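Galerie : préparer le budget matériel de l'atelier

Décembre 2018

Bienvenue sur cette page, que nous avions promise depuis un bon moment à tous ceux qui suivent la vie de l'atelier Stondenon (et qui nous demandent régulièrement où passe l'argent !). Avant de signer quoi que ce soit pour l'année prochaine, nous avons voulu rassembler nos notes d'achat et les montrer à côté du travail lui-même, parce qu'un devis tout seul, il faut bien le dire, ça ne raconte pas grand-chose.

Nous avons demandé des offres à trois maisons, Gorell, Heda et Fuchs, et les réponses sont arrivées dans un ordre assez dispersé. Celle de Gorell tient sur une page, celle de Heda en fait 11, et celle de Fuchs renvoie à un catalogue que nous avons fini par imprimer en entier. Merci à toutes les trois pour leur patience, nous avons posé beaucoup de questions.

Le poste de rangement

Un bras blanc, une pince noire à plusieurs doigts et un tiroir en bois grand ouvert, avec une fourchette, une lame plate et deux petits blocs blancs à l'intérieur. C'est sur ce genre de tâche que nous comparons les pinces, et c'est donc la pince qui occupe la première ligne du budget, avec 3 140 euros réservés, doigts de rechange compris. 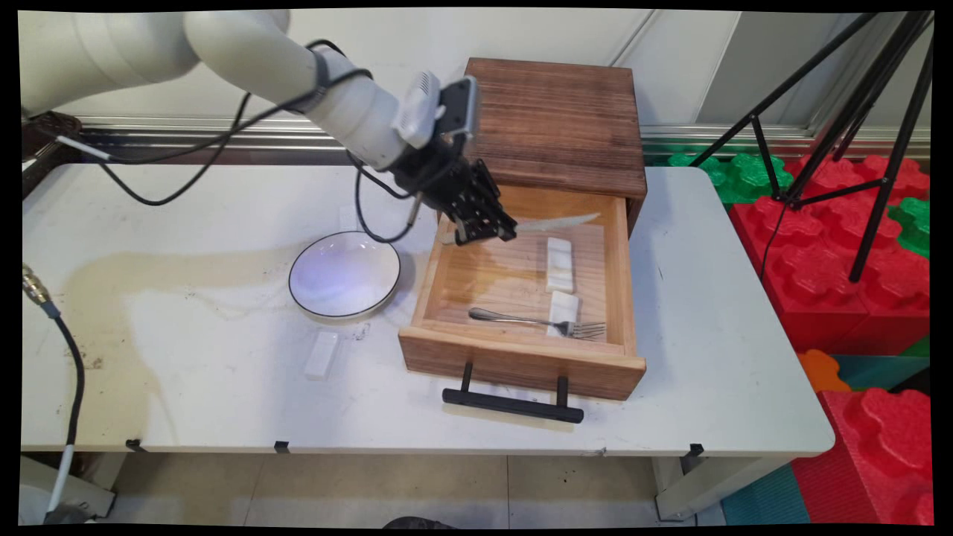
Les petites lignes du devis

On les oublie toujours, et puis elles s'additionnent ! Nous comptons 113 euros pour les câbles et les attaches, et 135 euros pour les petits meubles à tiroirs et la vaisselle, que nous préférons acheter en plusieurs modèles pour varier les poignées et les profondeurs. Si vous avez chez vous un vieux meuble à tiroirs qui coulisse encore bien, écrivez-nous, nous viendrons le chercher avec grand plaisir.

Reste la question de l'entretien. Heda le propose à l'année, Fuchs à l'intervention, et nous penchons plutôt pour la première formule, à condition que le délai de remplacement soit écrit noir sur blanc. La commande partira en janvier, une fois ce point réglé, et le devis retenu sera ajouté à cette page.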